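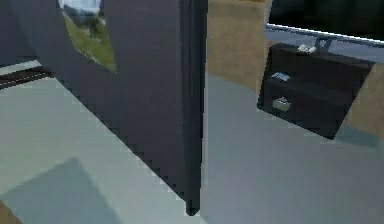
Credit: Sirnerer Charters

4 Feb 2025

OK, winter thread time! A bunch of you have been asking what happens to a lake fishing charter when the lake is too cold and mean to fish. Plenty happens. Grab a coffee, I've been saving this up.

First the big one: we're adding a second run this year. Same boat, same home dock at Prenditz, but starting in April we'll go out to the Rorkano side for overnight trips. I've wanted to do this since my first season and I'm grinning while I type.

If you've only been out with us on a half day, you've seen the near reefs and the river mouth. Great water, no complaints. But Rorkano is a whole different lake. Deep drop-offs close to shore, hardly any other boats, and lake trout that hang along the ledges well into the warm months.

How deep, you ask? The spot I like best sits at 191 feet. You drift off a shelf where you can almost see the rocks and then the sounder just falls away. First time I ran over it I thought the unit had quit on me.

We fish it with downriggers early and then switch to jigging once the sun's up. Jigging is my favorite, hands down. You feel everything. Kids pick it up faster than the grownups do, too (sorry, grownups).

The overnight part: we tie up in the cove on the north end, which is tucked in well from the west wind. Supper on board, bunks below, lines back in the water before breakfast. There's a little gravel beach if you want to stretch your legs, and the swimming is brisk. That's me being kind about it.

Bunks were the hard part of the planning. The cabin on Sirnerer was set up for gear and rain jackets, and for years it held mostly buckets. So this winter the whole inside came out – lockers, old table, the bench with the sticky hinge – and we've been building it back in a way people can sleep in.

I learned so much about foam. Did you know there are this many kinds of foam? I had samples all over the living room in December. We went with the firm stuff, and I've already taken two naps on it in the name of research.

Engine news, for the folks who like engine news (I see you, you're my people). She's had new injectors, new hoses, a new raw water pump and a proper cleaning of the heat exchanger, which was overdue. The old pump is on my workbench and I can't bring myself to toss it.

We also repacked the stuffing box, and I did most of that one myself, upside down, with a flashlight in my teeth. It took all afternoon and I'd do it again tomorrow. I love that stuff.

Somebody asked last fall how much fuel a Rorkano trip takes compared to a regular day. More! It's a longer run and there's no fuel dock on that side, so we plan it out and back with plenty to spare. That's the main reason the overnights cost what they do.

Price is 378 per person, and that covers the bunk, supper, breakfast, rods, bait, ice and fish cleaning. You bring your license, warm layers and whatever you like to drink. Please bring warmer layers than you think. I say this every year and every year I lend out my spare sweatshirts.

Now, Chou. If you've eaten on board you already know Chou, the sandwich place up the hill from the Prenditz dock. They're packing our suppers this season and I could not be happier. There's a smoked fish chowder that holds up beautifully when you warm it on a boat stove. We tested it. Then we tested it again.

They'll do a meatless one too, and they can work around most allergies if you let us know when you book. Tell me early, please, so I'm not calling them while they're trying to run lunch.

A couple of people worried that the overnights mean fewer half days. Nope! Half days stay put through the whole season, mornings and afternoons, same price as last year. The overnights fill the stretch of the week when the boat used to sit at the dock looking sad.

Logbook stuff, because I was going through it by the stove last night. We made 111 trips last season. That's our best yet, and it was a windy summer! Thank you, truly, to everyone who came back a second time, and to the ones who rebooked after I canceled on them for weather and were so nice about it.

Speaking of weather – the cancel rules are the same for overnights. If I call it off, you pick a new date or get your money back, your choice. I look at the wind the evening before and I'd sooner disappoint you on the phone than make you miserable out past the point.

Best fish in the logbook was a laker on a plain white tube jig, late in the season, caught by somebody who had been ready to quit and eat her sandwich. I have gone over that page more than once this winter. The white tube is getting its own drawer.

Still on the list before launch: bottom paint, new nav light bulbs, lettering on the stern, and finding the good gaff, which I put somewhere very safe in October.

Booking for Rorkano opens as soon as the boat's in the water and I've done a shakedown run over there. I'll post it here first. Replies are open if you've got questions about gear, seasickness, kids, any of it. I'm off to sand a bunk rail!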